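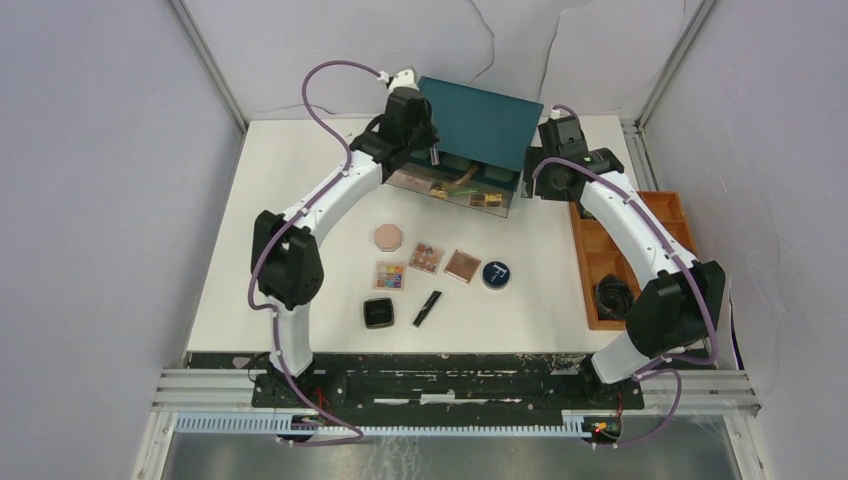 Reading time: 2 minutes

Unit 4: Storing what you harvest
Handout to go with the lecture by Nataša Softić

Most home growers lose more food in storage than in the garden. The crop comes in over a few weeks in August, and then it has to last. These notes cover roots and onions. Apples are in Unit 5.

1. Curing

Onions and garlic need to dry before they go anywhere. Spread them in a single layer under cover, with air moving on all sides, until the necks feel papery. Thick-necked onions won't keep. Eat those first.

Potatoes are cured in the dark. Light turns the skins green, and green potatoes should be thrown out. Don't wash them. Brush off the loose soil once it has dried.

2. Humidity

Carrots, beets and parsnips want damp air, 90 percent or better. Onions want dry air. This is why the two should not share a room, even a large one. Carrots packed in damp sand do well in a plain cellar.
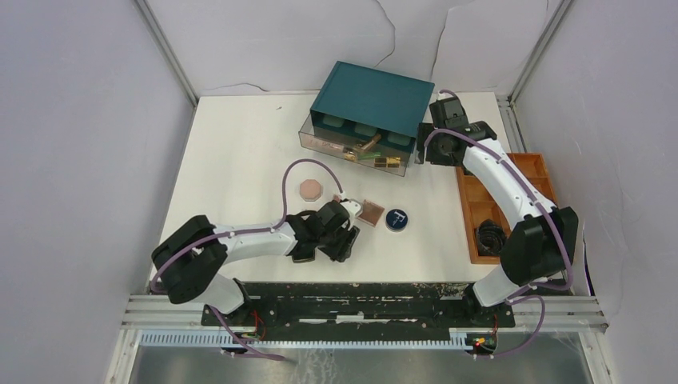

Twist the tops off beets and leave an inch of stem, or they bleed when cooked. Carrot tops come off flush. Check the sand every few weeks and sprinkle it if it feels dry to the hand.

3. A worked case

The Gashi farm stored 3,000 pounds of roots in its first year and threw out 205 pounds. Živko Papadopoulos, who kept the log, put most of the loss down to bruising at harvest. The second year the crew stopped tossing carrots into the crates – they laid them in by hand – and the waste dropped to some 100 pounds on the same crop.

Note that the cellar itself did not change between the two years. Keep this in mind when you answer the reading.

4. Before next time

Read the chapter on cellar vents. Bring one onion you have stored for at least a month, cut in half lengthwise, in a bag. We will compare the necks and the root plates.

Notes last changed 2019-03-03.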